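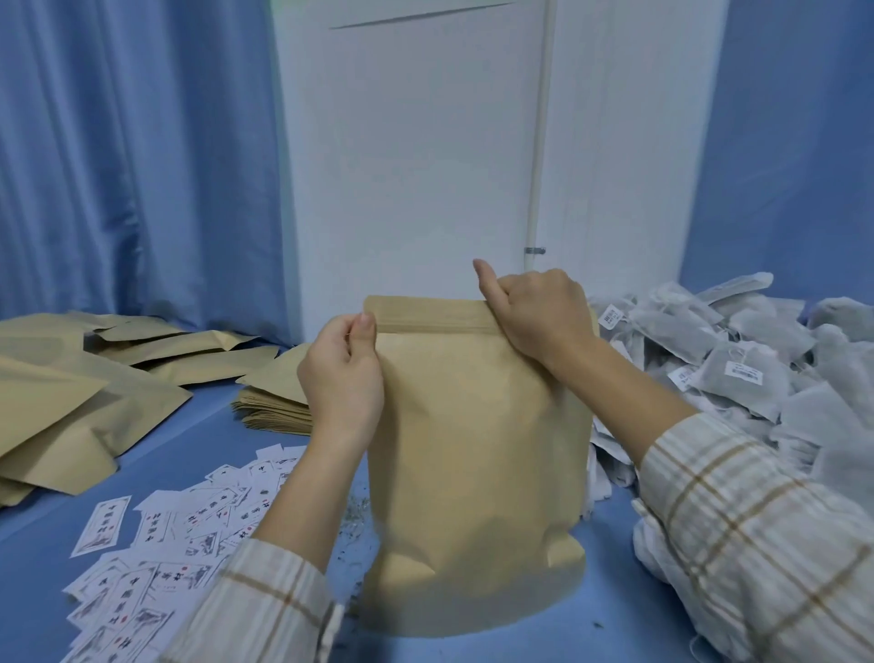
Home | Projects | Reports | People | Contact

Progress report no. 3 to the Sodley Fund: learning to pack from human demonstration
Last updated: 2024-01-22
Reading time: 3 minutes

Prepared by Hermenegildo Ponce, for the Lodance project

1. Period covered

The report covers the work since the second report, up to the close of the December recordings. The aim of the project has not changed. We want to know if a two-arm robot can learn a packing task from recordings made at the head of a skilled worker, with only a small number of recordings from the robot itself.

2. Recordings

The first recording site is the tea packing room at Lò. We have now 200 complete episodes from this site. In our protocol one episode is one pouch: the worker takes a flat kraft pouch, opens it, puts in the tea bags, presses the seal and applies the label. The workers wear their own clothes and work at their own speed. We asked them not to change their habits for us, and I believe this was respected.

From the 200 episodes, 25 were kept apart for testing and were not used in any training.

3. Method

Each episode is divided into short steps, and each step receives a name from a fixed list. In the second report I wrote that this division would be automatic. At present it is automatic only for the large movements. The opening of the pouch and the pressing of the seal look very similar from the head: in both, two hands hold the top edge, and the fingers hide a large part of it. Aníbal Vilela therefore marked these two steps by hand in all episodes.

He also proposed to use the order of the steps as extra information for the model. We adopted this.

4. Results

On the test episodes the model names the correct step in 67 per cent of the moments examined. Most of the errors are between opening and sealing, also after the change proposed by Vilela. Taking a label is recognised well when the labels lie apart, and less well when they overlap.

The transfer to the robot was tried at Mundley with empty pouches only. The robot can lift a flat pouch and stand it on the table. It does not yet open the pouch in a reliable way, because the two paper sides stay together. I do not want to give a success rate for this before the trial is repeated with the new finger pads.

5. Delays

The finger pads were delivered later than agreed. The second site has not started. Neither of these changes the total cost, but the second site will need to use a part of the time that was reserved for writing.

6. Next period

We plan to reach 1000 episodes over the two sites, to repeat the opening trial at Mundley, and to release the list of step names with a short guide for annotators. I would be grateful if the Fund could confirm whether the guide must be reviewed by you before the release.

Back to Reports | Next report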